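Notebook, laundry bench, December

Started late. The folding policy needed retraining after the weekend and I didn't want to judge it on the old weights, though I doubt they'd have been much worse.

Where we are: 1,119 demonstrations in the set, all pants, recorded with the hand-held grippers. Dramani say on their product page that over 2,000 is where folding "becomes reliable". They don't say what reliable means, or whose pants. I've asked twice for their test protocol and got a brochure.

Ran 40 trials on the arm today, every garment dropped on the table from a bit above chest height with no tidying. Counted a fold as good if I'd put it in a drawer without touching it again. 20 good. Half. If I score it the way the Bostex video seems to (roughly rectangular, arms clear of the table, stop the clock) we'd look a lot better, and I'd like us not to do that in the December report.

Same failures as last time, more or less:

Picks up the wrong layer. It goes for the top fold, lifts, and gets one thickness of one leg while the rest stays bunched. Then it carries on as though the pants were flat. I'd rather it stopped.

Confuses waist and ankle on anything with elastic at both ends. Straight-leg pants with a button and fly are much better. Joggers are awful. Once it lined up a cuff with the waistband, very neatly, and folded the lot into a sort of parcel.

Slow regrasps. Fingers close on a bit of air beside the fabric, open, close again. The longest of these I let run while I made tea, and it was still going when I got back.

Things that did work: flattening a leg that's already mostly straight. The final fold in half, if everything before it was right. Dark colours are no longer worse than light ones, which surprised me. I'd blamed the lighting for months and am not yet ready to take that back, as today was overcast.

The Fliddale people want to know if this could go into a shared laundry next year. My answer for now is no. A person folds a pair in a few seconds while talking about something else, and still has to be there to feed our machine and pull out the bad ones. It's labour moved from one end of the table to the other. If they want something useful soon, sorting by colour into bins is closer - dull, but closer.

To do: separate the scores for elastic and non-elastic. Check the left finger pads for wear. Stop averaging across garment types in the summary sheet, it hides everything. Ask Nitham whether the softer pads ever shipped.

Would also like a "give up" action in the next version. Everyone says it will use it all the time. Fine, then we'd know.
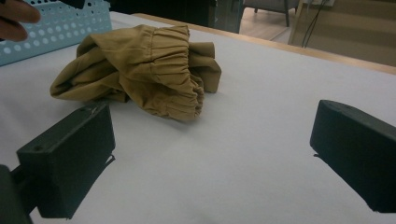
Hard starts / elastic cuffs

Khaki pair, bunched up, neither leg laid flat. Gathered elastic along the top of the heap and a second ruched opening on the right that I read as an ankle cuff. The long fold out to the left is where I'd begin, and its end is partly tucked under the rest, so pulling on it may drag the whole heap. Keep this type in the test list and score it on its own.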